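Reading time: 4 min
January
By the Zultow student team, Clutholm course in practical robotics

3. Task and Working Method

3.1 The nesting task

Our group chose bowl nesting for the course project since it is easy to explain to a new student and difficult to finish well. The robot receives a table with plastic bowls and cups of several sizes and colors. It should build stacks, with the smaller vessel always inside the larger one. The order of colors is free. We took over this rule from the Stolitz student competition, where the same task is scored by the number of vessels that stand inside another one when the time is over.

The table is covered with dark green cloth. We tried a bare surface in the first month, but the bowls moved away when the fingers touched the rim. The cloth made this problem smaller, and it also gave a better contrast for the color segmentation. Before each trial one student places the vessels by hand, following a printed layout card. The cards were made by a small script, and we used 20 different cards in this study. 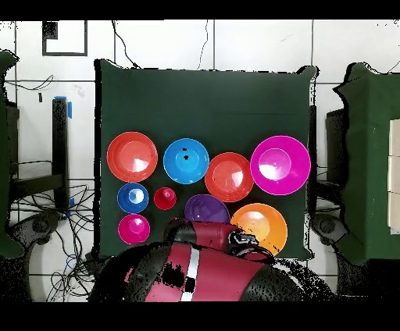

Each trial was started from the same arm position. The operator reads the card number aloud, the second student writes it in the log, and only then the recording begins. This small routine took us some weeks to learn. In the early logs the card number is missing for 30 trials, and we did not use them in the results of Section 4.

3.2 Grasp selection

A bowl is taken by the rim. For this the planner, which we named Matić, fits an ellipse to the upper edge of every vessel and proposes grasp points along it. A grasp point is refused when another rim is too close to it, because one finger must go down outside the bowl. When all points of one bowl are refused, the planner goes to the next bowl and comes back later.

Cups were harder for us than bowls. A cup is narrow, so a small error in the ellipse gives a large error in the finger position. A cup lying on its side has no upper rim in the sense of our method, and the planner must treat it as an obstacle. We discussed a separate motion for setting a cup upright, but it was not ready before the end of the course.

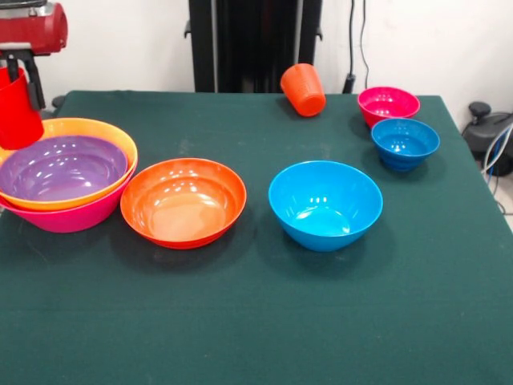 For the release, the arm stops above the stack and the gripper opens slowly. We compared two release heights. The lower one gave fewer tilted vessels, but the fingers sometimes touched the bowl below and pushed the complete stack. We finally kept the higher one for cups and the lower one for bowls.

3.3 Data

The full set contains 3,228 grasp attempts. Every attempt has one label, given by a student who was not the operator of that trial. To check the labels, we selected 100 attempts and labeled them a second time. The differences were mostly in cases where the vessel stood inside the other one but was tilted. After this check we wrote a stricter definition: a tilted vessel is counted as nested only if its base touches the base of the vessel below.

Last updated: January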